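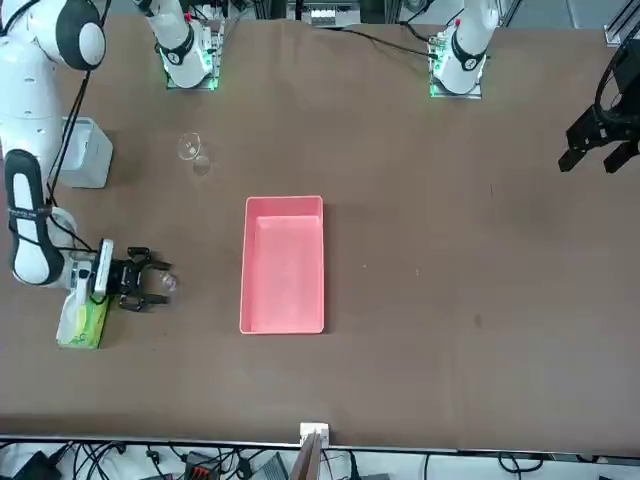

How long does the open day demo run before the arms need a restart? We plan on 14 minutes per group and home both arms between groups.

Ticket 874 — Right arm stops mid-cycle during visitor demo
Posted by Trenel demo support, Wed 23 May
11 comments

Reported from the Tilbridge open day. Cell name is Goro. Right arm paused twice while the second group was watching. No collision alarm, no e-stop. Log gives "grip timeout" both times. Timeout was set to 1000 ms.

Tried so far:
— Homed both arms, restarted the task. Ran one cycle, then paused again.
— Reseated the gripper connector. No change.
— Swapped to the Jenkins config from September. Would not load, version mismatch.

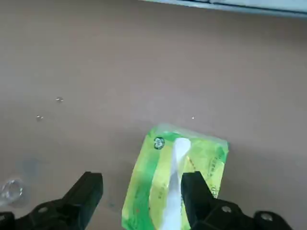

Can we raise the grip timeout without stopping the demo? The value is only read when the task starts, so wait for the gap between groups.

Update: timeout doubled at the lunch break. Afternoon groups ran with no pauses. Still want to know why the old value was fine at the bench in Trenel and not on site. Leaving this open until the logs are back.

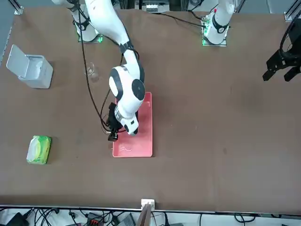 Right arm gripper down in the pink tray, tissue pack off to the left.

Shares: 2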